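Review: the Skilalik two-arm laundry folder, as seen at the Ondham open day

I own a drawer full of gadgets that promised to fold my shirts, most of them hinged plastic boards, so when Ondham opened its workshop for an afternoon in November I went along to see the expensive version. The Skilalik is two white arms on a crossbar, with a gripper on the end of each, and it folds laundry. At the moment you can't buy one. You can stand in line with a paper cup of coffee and watch one, which is what I'm reviewing.

The demo bay was smaller than I had pictured, close to the size of my shower, and the crowd stood two deep in front of it. There was a screen next to the bay that switched between the overhead view and the little cameras on the wrists. I spent more time on the screen than on the arms, as I'm not tall.

The wrist view is the best part of the show. From out front you get a lot of elbow. Up close you find out whether the thing has hold of one layer or the whole bundle, and this is where folding machines tend to come to grief.

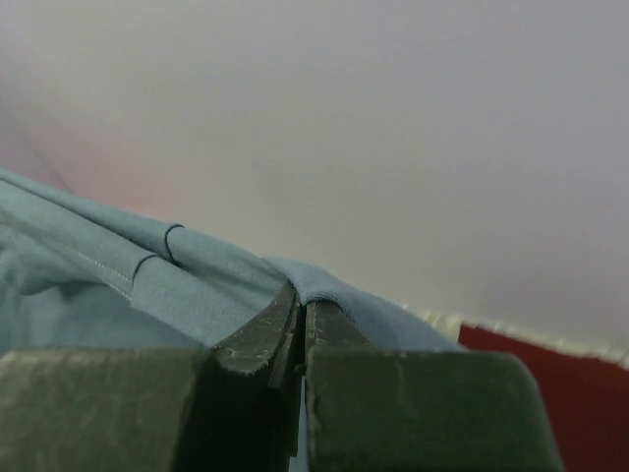

The wrist view: blue-gray fabric held between the fingertips.

I liked the fingers. They are plain and chunky and have clearly been put to work, scuffs and all, which I find more reassuring than a glossy show model. The grip itself looked firm. Whether I'd trust it with a good sweater is another matter, and I did not volunteer mine.

Now for the pace. The handout gave a best run of 429 seconds for a batch of 10 shirts, and 483 for a batch with long sleeves mixed in. I fold faster than that, though I complain the entire time and the Skilalik doesn't. 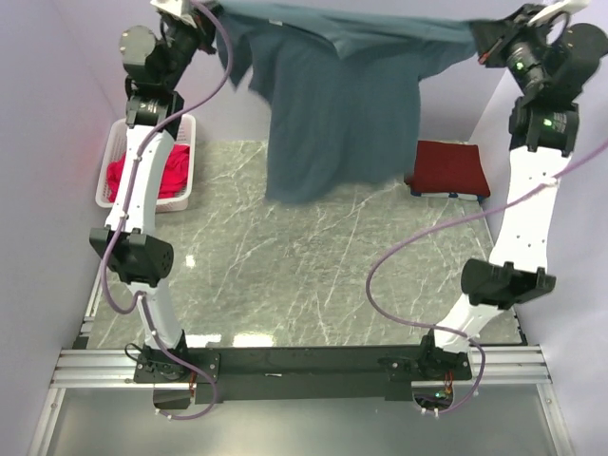
What won me over a little was the way it holds a T-shirt up by the shoulders before doing anything else. My mother folded that way, and so did every store clerk I ever worked beside. Boto, the only rival I've seen in person, pushes the cloth around flat on a mat, and its shirts come out looking as if they'd been slept on by a dog. Sriwong makes a cabinet you feed by hand, so you've done half the job before it starts.

On to the gripes. The purple cables swing in big loops, and I'd want them tucked away before a child or a cat came near. The bay would need a closet of its own. And the floor is a shiny gray marble pattern that looks terrific and throws the ceiling lights straight back at you.

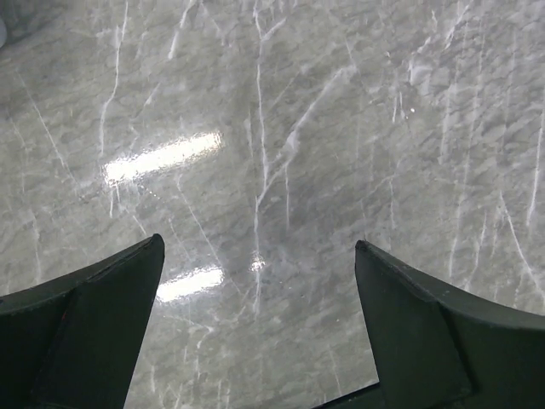 Open fingers over the veined gray surface, glare included.

I asked if the shine bothers the cameras and was told, cheerfully, that they get asked that a lot. I'm still waiting for the second half of the answer.

The visit itself was well run. Slots were 12 minutes, the coffee was free and the staff let people ask dumb questions, several of them mine. Parking was a muddy field.

Four stars for the open day, three for the machine until somebody puts a price on it. I'm told there will be another one in spring, with towels.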